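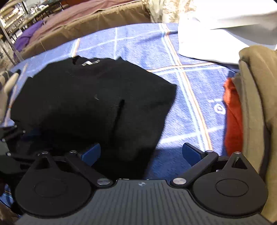
Black knitted top on a plaid bedspread, label at the neckline.

Visit to the Hodatach knitting mill, June 2018

The mill stands on the river side of the town, ten minutes on foot from the bus stop. Entry was by the yard gate. Visitors were issued with ear plugs and asked to leave bags at the lodge.

The route begins in the yarn store. Cones are kept at a steady humidity and rest for two days before use. Most of the wool is bought ready spun from Flokeck; the cotton comes in undyed and is sent out again for colour. Black is treated as a separate case. It is dyed in larger lots than any other shade, as small differences between lots show up clearly at the seams.

The knitting hall holds flat-bed machines on the ground floor and older circular frames above. The flat beds make shaped panels, so there is little cutting waste. A plain back panel takes 97 minutes on the slowest setting, which is used for the finest gauge. The circular frames, built by Trnka, are run only for tubing and cuffs. One was stopped for a needle change and could be viewed with the covers off.

Panels are then linked by hand on dial machines, loop to loop. This was the slowest stage we saw and the one with the most operators. Output is up to 600 pieces a week in winter styles, falling after December when the order book turns to lighter goods.

Washing and pressing are done in the rear building. The wash softens the yarn and takes out the spinning oil. Each piece is dried flat, measured against a board, steamed and left to cool before the neck label goes in. Black goods are checked under a stronger lamp, mainly for lint and missed loops.

The Fodasance finishing line, listed in the programme, was closed for maintenance. The shop by the lodge sells seconds and cone ends. Style 318, a crew neck in medium gauge, was in stock in most sizes. Cards are not accepted.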